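Search this repository
Go
Print this page | E-mail this page

# Belonden Plates and Bowls

A table of secondhand tableware listings, cleaned up as far as one person's patience would allow.

## What you get

The data covers 3,320 listings of used plates, bowls, saucers and serving dishes, gathered by hand from the back pages of the Belonden swap newsletter. Of these, 1,896 have a price. The rest say "make an offer," "free to good home," or, in one stubborn run of entries, "you know what it's worth."

Each row is one listing. It may be one plate or it may be a dead aunt's entire sideboard. Check the `pieces` column before you get excited about a bargain.

## Files

- `listings.csv` is the main table
- `colors.csv` maps what sellers wrote to something a grown adult can sort by
- `makers.csv` is a lookup table for the maker names, with spelling variants
- `notes.txt` is where I put things that would not fit in a column, including a short rant about gravy boats

## Columns

`id`: a number. It has gaps. Rows were deleted and I did not renumber, so please don't write to tell me that 412 is missing.

`shape`: round, oval, square, other. "Other" includes a fish.

`diameter_in`: inches, across the widest part, as given by the seller. Sellers measure with a ruler, a hand, or hope. Blank for anything that isn't round.

`color_raw`: the seller's own words. Contains "blue," "bluish," "sort of blue," "Grandma blue" and "not blue, my husband says blue."

`color`: my version. All of the above became `blue`.

`maker`: as stamped on the bottom, when somebody turned it over. The two names you will see most are Trendwood and Sestau. Baidoo shows up as Baidoo, Baidou, Bydoo and, once, Bait Shop. These have been merged.

`condition`: mint, good, worn, chipped. A seller's "good" was left alone even if the text went on to mention a crack. I am a typist and was not there.

`pieces`: whole number. A teapot and its lid count as 2. I have gone back and forth on this and am done going back and forth.

`price`: dollars. No adjustment for inflation. Blank means no price was given; 0 means the seller wanted it out of the house.

## Known problems

Duplicates. Some people list the same soup tureen every March until it sells or they move away. I removed exact copies and left the near ones in, so the tureen may be overrepresented.

Rim colors. The newsletter never asked for them. If a plate was white with a gold edge, it is `white` in `color` and the gold only survives in `color_raw`.

"Dinner plate" and "lunch plate" are kept apart in the source and overlap badly in size. If you are doing anything serious, use `diameter_in` and ignore what people claim to eat off them.

The first 300 rows were typed before I had settled on a spelling for "saucer." They have been fixed. If you find a "sorcer," it got past me and you may keep it.

## Using it

The CSVs are plain UTF-8 with commas. Quotes around text fields. Open them in whatever you like, though one popular spreadsheet will turn the set code `3-12` into a date and then refuse to discuss it. Import that column as text.

Things people have used this for: a class on cleaning messy data, a chart of asking prices by color, and settling an argument over whether green plates cost more. They do not, or not in Belonden.

Please don't use it to value your own china. Asking prices are wishes. There is no record of what anything sold for.

## Changes

Mon 16 December: merged the Baidoo spellings, dropped the `smell` column, fixed line endings.

Earlier: many small corrections, none written down.

## License

Do what you want with the tables. Credit is nice. The newsletter text was retyped with permission, and the full listings are not included, only the fields above. Corrections are welcome if they come with a row `id`. "Several of these look wrong" is true and I can't do much with it.

Contact | Copyright Belonden Plates and Bowls | Back to top
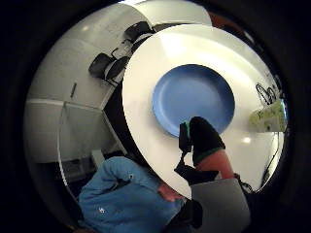 Round plate, `color` = blue.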